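Progress report to the Gisler Fund
Hand hygiene and line care on the neonatal ward, Drurnau District Hospital
Apr 8, 2022

We are halfway through the grant and I am very happy to be writing this one. The first report was mostly about orders that hadn't arrived and a training room we couldn't get into. This time there is real work to tell you about, and most of it has gone better than I dared to put in the plan.

Training first. All 34 nurses on the neonatal ward have now finished the line care course, including the night staff, who were the hardest to reach. Heidrun Fuchs ended up teaching the night groups herself at the start of their shifts, in two short sittings instead of one long one, and the feedback was so good that we have switched the day groups to the same pattern. The doctors are a bit behind. We expect to have them done before the summer rotation.

Hand hygiene checks began in October. Since then our observers have logged 711 moments of care, each one scored on the ward's own sheet. The weak spot is the step between touching the incubator and touching the baby, and it was the weak spot in every month we looked at. So we moved the gel dispensers! They used to hang by the door and they now sit at arm's length from each cot. Yaroslav Lysenko is going through the sheets from before and after the move and will send you his figures with the next report - I would rather wait for those than guess.

Screening swabs are running well too. The lab has processed 245 so far, and results come back to the ward on the next working day in most cases. There were 2 positive results, both picked up on admission. Both babies were cared for in the side room and we found no spread to other cots. I can't say enough about how calmly the ward handled it.
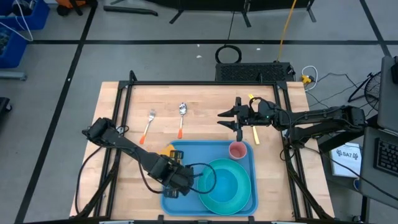 Reto Kaufmann

Money is on track. We are underspent on travel and slightly over on printing, as the bedside cards had to be done again after the wording on cord care changed. I would like to move the travel balance to printing and will send the form separately.

One thing has slipped. The parents' leaflet is written, but the translations are still with Pestent and we have no firm date from them. Damian Steiner is chasing this and has asked for the two most needed languages to come first.

Next up are the doctors' sessions, a second round of checks on the night shift, and a visit from the maternity team at Broro, who want to try the cot-side dispensers on their own ward. You would be very welcome to join us for that visit.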